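Subject: Re: [floor-talk] Folding cells at Skirkbridge, what to expect
From: Þórey Ravn
To: floor-talk list

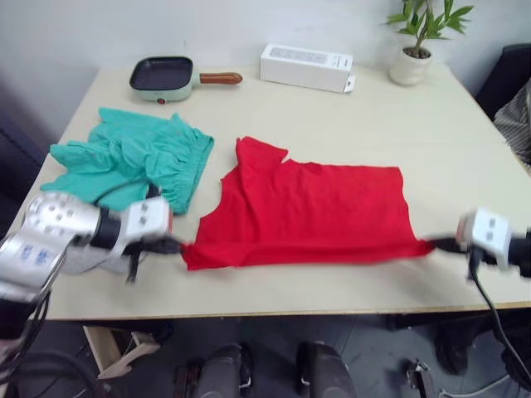 I've read the Bamisero summary twice now and I still can't find the part where somebody asks the people on the folding line. Maybe I missed an attachment.

Snædís Grímsdóttir wrote:
> The cell takes over t-shirts and other small flat items starting
> in May. Folders move to "supervision and exceptions." We expect
> 300 pieces a shift per cell once it settles in, and no job
> losses. Staff get 45 minutes of training. Hinside did the same
> thing last year and people there tell us the work is lighter.

Snædís, thanks for posting this, and I mean that. Stougaard management sent us nothing at all. But I have some trouble with it.

"Supervision and exceptions" sounds like a promotion until you ask what an exception is. On my line it's the shirt that comes out of the dryer with one sleeve inside the other, or shorts with the waistband twisted around on itself. Right now those come along between easy ones, and the easy ones are when your shoulders get a rest. Take the easy ones away and you have a person untangling knots for a whole shift. I don't see how that gets called lighter. Lighter for whom? Did Hinside ask the folders or the shift leads?

Then the 300. Is that 300 folded and good enough to ship, or 300 picked up? If somebody has to refold the bad ones, do they count for the cell or for her? We get paid a piece bonus, as you know, and there isn't a word about it in the summary. I'd like that in writing before May.

Also the training. It took me 3 weeks to get decent at fitted sheets and I had a good teacher. Forty-five minutes is enough to learn where the stop button is.

I'm not saying keep it out. My wrists are shot and if a machine can square up a hem all day, fine, it can have my share of hems. I'd just like to see it run on a normal mixed load, with our stuff, at our speed, for a full shift, and have the 3 of us who do rewash and refold stand there and write down what comes back.

Can you ask Bamisero for that? And does "no job losses" cover the temps? They're the ones who keep asking me, and I don't have anything to tell them.

Þórey
Skirkbridge, late shift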